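Shared Breakfast and Craft Tables – Frequently Asked Questions

14 shares
2 comments

Who may use the tables at the Drelleo community house?
Any registered member may use them during opening hours. Guests are welcome when accompanied by a member, who remains responsible for the condition of the table.

May food be placed on the cutting mats?
Dry items such as toast, bread and crackers may be set directly on a mat, provided that it has been wiped beforehand and no blades are in use. Anything that drips or stains must be kept in a bowl or on a plate.

Do the mats need to be removed before a meal?
No. The mats protect the smaller tables and should stay in place. Members who would like a bare surface may ask at the front desk for one of the tables in the Danzer Room. 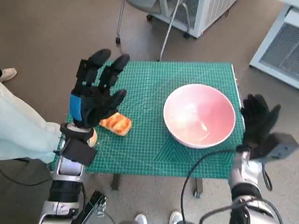
How should crumbs be removed?
Lift the mat at one corner, shake it over the bin and wipe it with a damp cloth. Crumbs left on the printed grid are easily pressed into the surface by the next person who rests a ruler on it. Hot water must not be used, as heat can warp the mat permanently.

May hot bowls be set down on a mat?
Hot bowls and mugs require a coaster. Coasters are kept in the drawer below the toaster.

Where do the bowls belong after use?
Bowls are to be washed, dried and returned to the open shelf. Please do not stack more than seven. Chipped bowls should be handed in at the front desk – they will be replaced from house stock.

Can a table be reserved?
Yes. Reservations are accepted for up to two hours and may be made in person or by telephone, extension 2180. A table not claimed within fifteen minutes is released.

What happens if a mat is cut through or warped?
Report the damage on the day it occurs. Ordinary wear is not charged. Rules on replacement costs have applied unchanged since July and are posted beside the door.

Whom should members contact with further questions?
Please write to Mechthild Wieser, House Services, or leave a note at the front desk.

Last updated: Monday, October 12, 2020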